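Kenow Demonstration Sessions: Frequently Asked Questions

Maintained by Tatu Nyanda. Last changed October 22, 2018.

What am I signing up for?

You come to the Stetedden office, put on some gear, and do ordinary chores while a computer takes notes. You push chairs in. You pull chairs out. You open drawers that were perfectly happy closed. The recordings go to the learning group, who use them as examples of how a person moves when they want a room to look less like a room people work in.

Do I need to know anything about machine learning?

No. If you have put a chair under a desk before, you're qualified. If you have strong opinions about neural networks, please save them for lunch.

How long is a session?

Fifteen takes, with a break whenever you ask for one. Most people are done before they get bored, and the rest get bored in a way that doesn't show up in the data.

What do I wear?

Short sleeves, please. You'll be given a harness with shoulder straps, plus a cube for the back of each hand. The cubes have black-and-white square patterns on them so that software can work out where your hands are and which way they're turned. They strap on over the hand and leave your fingers free. Tighten the strap until the cube stays put when you shake your hand, then stop. We've had people come back from a session with a cube-shaped dent, and it did nothing for the quality of the examples.

Take off big rings and watches first. Closed shoes only, as casters have no respect for toes.

What about the cables?

Yes, there are cables. Wireless has been promised for the next version of the Jamitz kit, as it was for this one. Before each take, look down and make sure you aren't standing on anything that leads back to you. Turn back the way you came when you finish, or by take ten you'll be wound up like a spool.

How should I move the chair?

The way you would at home, if you were slightly more patient. Put both hands on the backrest, look at where the chair is going, and walk it in. Let go, lower your arms, and wait for the tone. A take that ends while you're still holding on teaches the system that chairs are for holding, and we already have a batch from September that believes this.

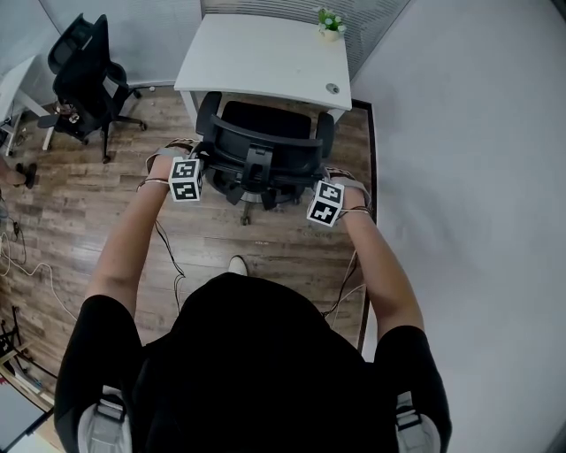 Try to keep your hands in front of you and the cubes uncovered. Reaching behind your back or tucking a hand under your elbow means the software has to guess, and its guesses are creative. If a take goes wrong, say "scratch" out loud and go back to your starting spot. You don't have to tell us what happened.

Can I use one hand? Or my foot?

One hand is fine when the task card says "free." Feet are never fine. We know that everyone closes the bottom drawer with a foot. The system has no feet, and it would only feel bad.

Do I have to do it the same way every time?

Please don't. A set of identical takes is easy to learn from and useless the moment somebody moves the desk. Start from a different spot, turn the chair a bit, go in from the left. Small changes are what we want. Spinning the chair like a game show wheel has been tried, by a person who now labels data.

What if I bump into something?

Finish the take if you can do so safely. A chair that knocks a desk leg and gets straightened out is a good example, and recoveries are the part we're shortest on. If you knock over a plant, that one is a scratch, and the dustpan is in the kitchen.

How many examples do you need?

The target for chairs is 400. We have 164 that passed checking, out of rather more that didn't. The drawer task is finished at 731, owing to a weekend when the counter was misread and the team kept going. Drawers are now very well understood at Kenow.

What gets a take thrown out?

Mostly a cube that slipped partway through, or a cable caught under a wheel. After that come takes where the person stops to talk. Talking while moving is fine. Stopping, turning around and explaining your commute is lovely, but the machine thinks it's part of the chore.

Can I see my own recordings?

Ask at the end of your session and we'll play some back. Be warned that you're going to learn how you walk.

Who else gets to see them?

The learning group and the Pathirana annotators, who mark where each step starts and ends. If you want your recordings removed, write to Tatu with the session number from your card. Removal covers the raw files and the labels.

Will this put me out of a job?

If your job is pushing chairs under desks, we should talk, and you have a while. The current model gets the chair to the desk on its good days. On the others it takes the chair to the window and leaves it there.

Is there coffee?

Yes, but take the cubes off first. Ask for help with the second one, as it's hard to undo with the hand you've just strapped it to.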